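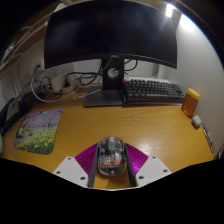
Figure 1. Computer mouse between the gripper fingers, wrist view.

Lecture 3: Grasp state estimation from wrist images

The estimator has 2 outputs per image: the object pose in the gripper coordinate system and a grasp confidence. Foseck reads both at 40 Hz. The planner may command closure only if confidence stays above threshold for 3 consecutive images.
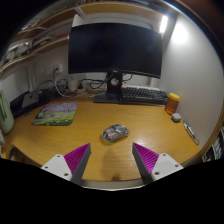 Segmentation runs before pose estimation, and its errors carry straight through. Glossy or transparent shells are the hard case. The mouse casts a soft dark shadow that runs down between the fingers, and a mask that includes it shifts the centroid toward the gripper. Glare on the wood has to be rejected as well.

Exercise: using the Usero set (1,000 images), plot centroid error with and without shadow masking.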